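Ullthorpe bin picking — what we bought, what we wish we'd bought

I keep this README next to the data so whoever plans the next cell doesn't start from a blank spreadsheet like I did. Euan Galbraith did the quotes, I did the moaning.

What's in here

300 grasp attempts in 4 folders, plus budget.csv with every order line. Prices are without VAT, and the Vanetti quote is in there twice (old one and new one — use the new one).

Where the money went

The arm was the easy bit! One line, one signature. The small stuff crept up on us: cables, ties, connectors, clamps, spare fingers. I'd put aside a proper pot for all that, and order the cables longer than you think. Semple took 11 weeks on the gripper, so get that order in first.

Objects cost next to nothing. Blocks, little toys, a pair of sunglasses — anything with an awkward shape will do, and shiny or see-through bits are well worth having.

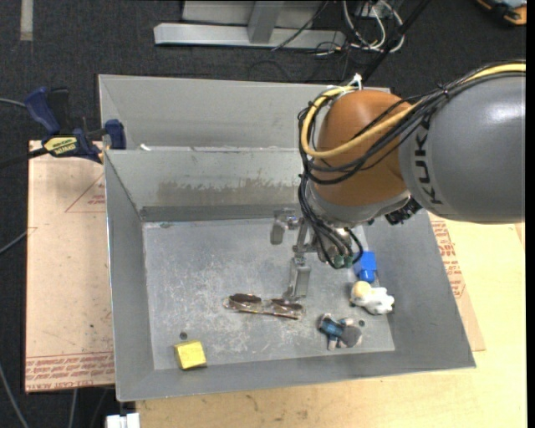 Still to buy

- a second set of fingers (Jundell, quote due Friday)
- 10 more objects, softer ones please
- new bins, if Henk Hendriks signs it off before December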